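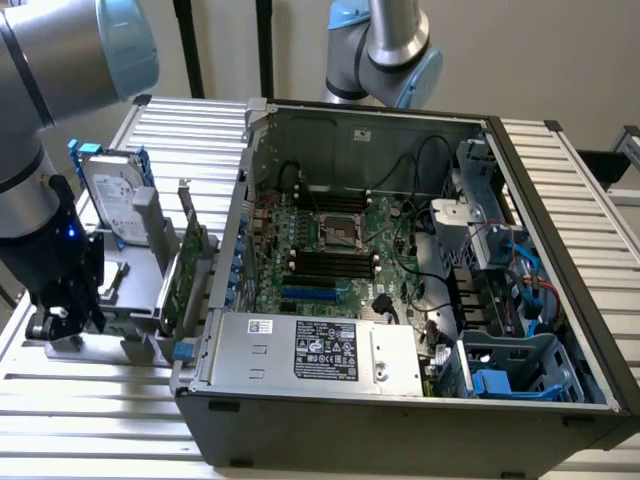 Zuso Two-Arm Disassembly Cell

2 min read

If you take apart old desktops all day, you'll be glad of a cell that keeps its parts in order -- drives and cards standing up in the fixture, the case lying flat with the side panel off. We build the Zuso at our Stumville shop, and every one ships with our bench rules, which we do ask you to read!

Unplug the tower before it goes on the table. Set the arms to slow mode whenever a person is within reach, and test all 4 stop buttons at the start of each shift. Drives stay in their caddies until they're logged for wiping. Spare fixtures are part no. 398.

Imhof, Dritimcombe office, ext. 501 | © Imhof | Back to top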